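# Dellardale 住宅用水记录数据集

分享 6 · 评论 2

版本日期：2024年3月2日
维护者：Zoila Huamán

## 概述

本数据集收录 Dellardale 片区住宅的分户冷水用量，用于末端用水事件的切分与分类。原始信号为脉冲水表读数，由 Fliditz 采集器记录，经 Pruvost 脚本清洗后导出为 CSV。全集共 3045 条用水事件，其中 3000 条带有类别标签，其余 45 条因多个器具同时用水、无法拆分，标签字段留空。

## 文件结构

- events.csv：事件表，每行一条
- pulses/：按户存放的原始脉冲序列
- households.csv：户型、常住人数、水表口径
- labels.md：类别定义与判定规则

## 字段说明

events.csv 含以下字段：

- event_id：整数，全集唯一
- hh_id：住户编号，已脱敏，与 households.csv 对应
- t_start、t_end：起止时间，本地时区，精确到秒
- volume_l：事件总量，单位升
- peak_lpm：峰值流量，单位升每分钟
- label：类别，共 6 类，取值为 toilet、shower、tap、washer、dishwasher、outdoor

volume_l 由脉冲数乘以水表当量得到，未做温度修正。peak_lpm 取滑动窗口内的最大值，窗口长度写在各户脉冲文件的首行。

## 类别判定

toilet 类指水箱补水过程，不含冲洗阀直冲式便器。补水曲线通常起始陡、中段平、末段随浮球关闭而下降。双档水箱的大小档不再细分，统一记为 toilet。水箱持续渗漏造成的低流量基线不作为事件切出，在 households.csv 的 leak_flag 字段中标记。

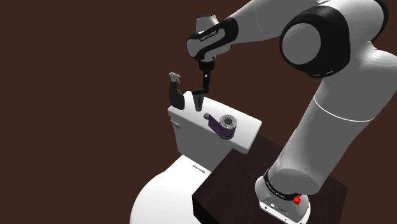 图：白色坐便器，水箱位于后部，冲水扳手在水箱左侧（渲染图）。

shower 与 tap 的边界以持续时间和流量稳定度联合判定，阈值见 labels.md。浴缸放水归入 shower。washer 与 dishwasher 为多段进水，同一程序内的各段共用一个 event_id，段间停水时间计入 t_start 至 t_end 的区间，计算平均流量时应先剔除。

## 标注流程

每条事件由 2 名标注员独立标注，意见不一致时由维护者裁定。标注界面使用 Dodell，只显示流量曲线和时刻，不显示住户信息。裁定记录未随数据集发布。

## 已知问题

1. 11月的部分脉冲文件存在时钟漂移，已按采集器对时日志线性校正，残差未单独评估。
2. outdoor 类样本偏少，季节分布不均，不建议单独用于训练。
3. 口径较大的水表当量粗，短时 tap 事件可能漏记。
4. 常住人数由住户自报，登记后未更新。

## 使用建议

划分训练集与测试集时应按 hh_id 分组，避免同一住户同时出现在两侧。评估指标建议按类别分别报告，并同时给出按水量加权的结果。

## 许可

限研究用途，转发时保留本文件。勘误请注明 event_id 与所用版本日期。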